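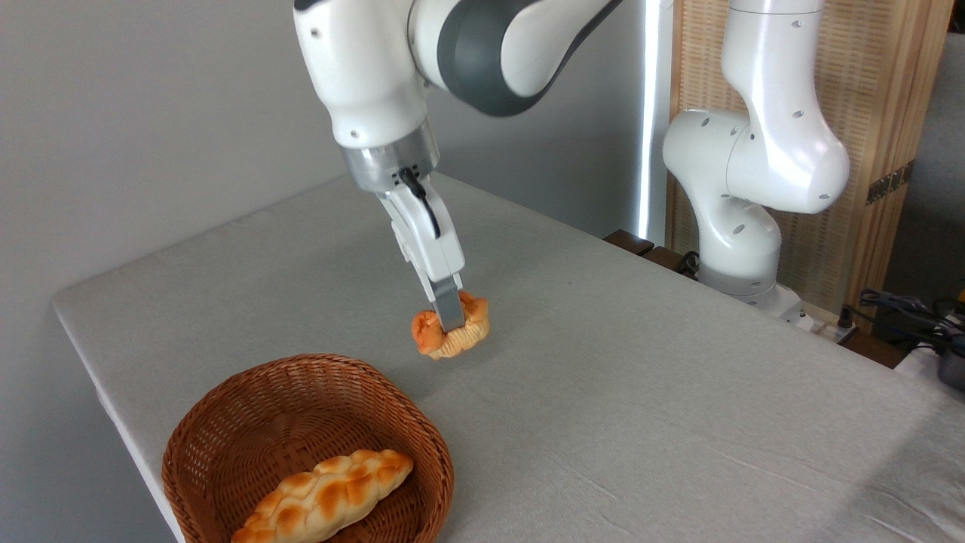

Figure 3-1. Wicker basket and crescent roll at the fabric-covered table.

3. Setting Up the Bread Station

This section covers the table covering, the wicker basket and the placement of rolls for one Dinimau bread station. Unpacking is covered in Section 2. Cleaning between seasons is covered in Section 6.

Document 1,261, revised Nov 25, 2022. Replaces all earlier printings of Section 3.

3.1 Before you start

Check that the following are at the table:

- table covering, light gray
- wicker basket
- basket liner (Fornport layout only)
- soft brush, dry
- lint roller
- serving tongs or food-safe gloves

The Thongdee layout uses the basket without a liner. The Fornport layout uses the liner at all times. The layout name is printed on the packing slip. If the slip is missing, set up for the Fornport layout.

CAUTION: Do not put rolls directly on the table covering. The covering is not a food surface and is not washed between services.

3.2 Fitting the table covering

1. Clear the tabletop and wipe it with a damp cloth. Let it dry fully. Moisture trapped under the covering leaves marks that show through on light gray.

2. Unfold the covering on the tabletop with the hemmed side down. Do not drag it across the edge of the table.

3. Center the covering. The overhang must be the same on opposite sides. On tables pushed against a wall or panel, the overhang on that side may be tucked under.

4. Smooth the covering by hand from the middle outward. Small fold lines from packing are normal and relax in use.

5. Go over the surface with the lint roller. Repeat near the place where the basket will stand.

6. If the covering slides when pushed lightly with a flat hand, fit the corner clips supplied with the table. Fit all of them or none. A covering clipped at one corner pulls out of line.

NOTE: Do not iron the covering in place. Heat can mark the tabletop underneath.

3.3 Inspecting the basket

The basket is woven from thin strands, with a tightly wrapped rim. Gaps in the side weave are part of the construction. Inspect the basket before each service:

1. Hold the basket under good light and run a gloved finger once along the rim. The wrapping must lie tight. A loose turn can snag sleeves and liners.

2. Look at the inner wall. Loose strand ends up to 2 mm long may be trimmed with small scissors, flush with the weave. Do not pull them.

3. Press the floor of the basket lightly with the fingertips. The wider flat strips crossing there must not spring out of place.

4. Turn the basket upside down over a bin, tap the base, and brush the inside. Work with the direction of the weave. Crumbs collect where the floor meets the wall.

5. Smell the basket. A musty smell means it was stored damp. Take it out of use and follow Section 6.

CAUTION: A basket with a broken strand on the inner wall must not be used for unwrapped bread. Splinters can lodge in soft crust and are hard to see.

3.4 Placing the basket

1. Set the basket down on the covering. Lift it to move it – sliding it gathers the fabric and wears the underside of the weave.

2. Keep the basket clear of the table edge on all sides.

3. Leave open space on one side of the basket for hands and tongs. Either side may be used, but use the same side on every table in the room.

4. Press down on the rim at opposite points. If the basket rocks, look for a fold in the covering under it. Smooth the fold and test again.

5. Fornport layout: lay the liner in the basket with the seam down. Fold the liner edge over the rim and press it into the wall so that it does not lift with the first roll.

3.5 Loading rolls

The basket is rated for a load of 1,000 g. With small crescent rolls this limit is rarely reached before the basket is full. Mixed loads with dense bread should be weighed.

1. Let baked rolls cool to room temperature on a rack. Warm rolls give off moisture, which softens the crust and swells the wicker.

2. Pick up each roll by its middle. The tips of a crescent roll are the first part to break off, and a roll held by one tip tends to tear at the curve.

3. Use only as much pressure as is needed to lift the roll. The layers do not recover once crushed.

4. Bring the roll in over the rim and lower it to the floor of the basket. Do not drop it. Do not brush it along the wall on the way down.

5. Place the first rolls against the wall with the curve outward. Fill toward the center.

6. Start a second layer only when the floor is covered. Two layers is the maximum for crescent rolls.

7. Check that no roll stands higher than the rim by more than half its own height.

8. Remove flakes from the covering with the dry brush. Sweep toward the table edge and catch them in a hand tray.

9. Put the tongs on their own rest, not across the basket.

NOTE: For the Clodov cover (sold separately), load one layer only. The cover does not close over a second layer and may crush it.

3.6 During service

Refill the basket when the floor shows across half its width. Take the remaining rolls out first, put the fresh ones in, and place the older ones on top.

A roll that has fallen on the table covering is discarded. Brush the spot before continuing.

If butter or filling gets on the wicker, blot it with a dry paper towel. Do not rub, and do not use water during service. Mark the basket for cleaning under Section 6.

3.7 Problems and remedies

Basket rocks: fold under the base, or base out of shape. Smooth the covering. If the basket still rocks on a bare table, replace it.

Flakes stay in the weave: brush too stiff or damp. Change to the dry soft brush and tap the basket upside down.

Rolls soften in the basket: loaded warm, or liner damp. Unload, change the liner, and cool the next batch longer.

Covering creeps toward one side: corner clips missing, or overhang uneven. Repeat 3.2 from step 3.

Liner lifts out with the rolls: liner not pressed into the wall. Repeat 3.4, step 5. Liners that have shrunk in the wash no longer reach over the rim and must be replaced.

For replacement liners and corner clips, see the parts list in Section 8.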